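One induction burner, one table, all summer: a thread

1/ Our kitchen is getting torn out in June, so for the past 3 weeks I've been cooking everything on a single induction cooktop on a wooden table in the spare room. I thought I'd be miserable. I am having the best time! 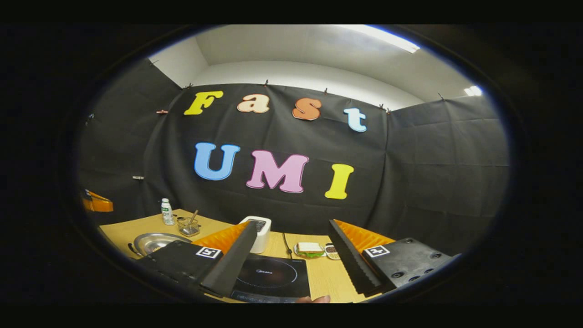 2/ The cooktop is a Midea, glossy black, one zone, and it lives right at the front of the table where I can reach it without leaning over anything. I used to have four burners and I'd say two of them mostly held up dirty pans.

3/ First big discovery: lunch does not need a burner. A sandwich with a lot of green in it, on a small plate, eaten right there at the table. I've had some version of it most days and I'm still excited about it at 11 in the morning.

4/ My current green filling, for everyone who asked last time – mashed avocado, chopped parsley, lemon, a spoon of yogurt, more salt than you think. Soft white bread. Don't toast it. (Okay, toast it if you want, but then it squishes out the sides when you bite.)

5/ Second discovery: the round metal tray. I had it in a cupboard for years and only took it out for birthdays. Now it's my whole prep station. Chop on a board, scrape it onto the tray, carry the tray over to the burner. When I'm done it goes back to lying flat on the left side and I've got my landing spot again.

6/ Su-chen Kuo came over on Saturday and cooked dinner for us on this one burner. Rice first, lid on, wrapped in a towel. Then greens in the same pot, out onto the tray. Then eggs. Nineteen minutes from the time she rolled up her sleeves! I timed it because I didn't believe her.

7/ Her rule, which I've been following ever since: the thing that holds heat best gets cooked first, and the thing that dies fastest goes last. Rice, then vegetables, then eggs. I'd been doing it exactly backward and eating cold eggs.

8/ Things I've learned about where stuff goes on a small table:
Bottles stand up along the back.
Stirring sticks and such stand in a clear glass container, so I can see what's in there.
Small containers go on the opposite side from the tray.
Cords go behind things whenever they can. Mine still wander across the middle sometimes.

9/ Watch your lids, by the way. I put a hot one straight down on the wood in week one and now there's a pale ring that I have been rubbing with oil every night. It's getting better. I think.

10/ Somebody asked about smells, with no hood in there. Window open, door shut, and I don't fry fish. I did fry fish once. My sweaters know about it.

11/ Vendula Baláž wanted to know if I miss the oven. YES. I miss roast potatoes so much. But you can get pretty close in a heavy pan: boil them first, rough them up, then let them sit in the oil on medium and leave them alone. Leaving them alone is the hard part.

12/ Power setting notes, since induction was new to me. I almost never go to the top number except to boil water. Onions like it way lower than I expected. And it reacts so fast – you turn it down and the bubbling just quits. I love that.

13/ The contractor says the old kitchen will be gutted in 2 days and rebuilt in a lot more than that, and the quote came in at 4000 over what we'd planned, so the fancy range is off the list. A month ago I'd have cried about it. Now I'm thinking two zones, set into the counter, and more room to chop.

14/ Send me your one-pot dinners, please! Anything with beans especially. I'm trying a lentil one tonight and I'll post how it goes tomorrow.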